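Home | News | Programs | Visit | Contact

Filed under: Community News, Play and Learning

Tresholm Toy Library Opens a Play Kitchen Table for Families

TRESHOLM, Saturday, October 9, 2021 - The Tresholm Toy Library is opening a play kitchen table this week, and the whole place is excited about it! Children can set out a pretend breakfast, serve it to whoever will sit still long enough, and then take a bag of the same kind of pieces home for up to 30 days.

The table sits in the front room of the library's home on Hurkari Street, where the puzzle shelves used to be (the puzzles have moved to the hallway and are easier to reach there). It is open to members and drop-in visitors whenever the library is open, and there is no need to sign up.

The idea grew out of a two-week trial in August. Staff put a handful of cups, bowls and toy foods on a spare table to see if anyone would notice, and by the second morning there was a line of small customers waiting to order. Parents started bringing in things from their own cupboards, an old plate, a cup missing its set, and the collection took off from there.

"We had one girl who ran a soup restaurant for an entire afternoon, and every adult in the building ate at least two bowls," said Saimi Kokkonen, who looks after the collection at the library. "I loved that she used the plain cups and bowls as much as the toy food. A cup can be a cup, or a cooking pot, or a hat for a bear, and the kids get there without any help from us."

Nearly 50 families borrowed something from the library during the trial, many for the first time. Kitchen pieces went out more than anything else except the train track, which has held the top spot for as long as anyone on staff can remember. The full collection now stands at 2288 items, from baby rattles to board games for teenagers.

A grant from the Juntunen Fund paid for storage bins, new lending bags and a second washing rack. Each bag has a picture list tucked inside, so younger children can help check that everything is there before it comes back. Missing a piece? Just tell the desk. There are no fines for a lost strawberry.

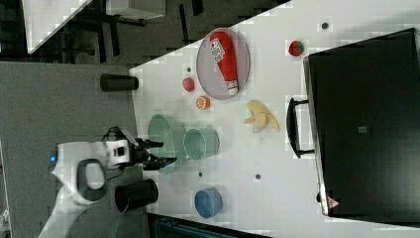

On the table: cups and a bowl, a plate with a ketchup bottle, and toy fruit including a strawberry.

The library is also starting a Saturday story hour built around food, with picture books read beside the table and plenty of time to play afterward. The first book is about a market and the second is about a very large pancake. Older brothers and sisters are welcome, and so are grandparents, who were some of the best customers in August.

Donations of cups, bowls and plates in good shape are welcome at the desk. Please leave out glass and anything chipped. Toy food is always wanted, and the library is especially short on vegetables.

About the Tresholm Toy Library
The Tresholm Toy Library lends toys, games and puzzles to families in Tresholm and Waltorach. Membership is open to all households in both towns.

Media contact: Saimi Kokkonen, Tresholm Toy Library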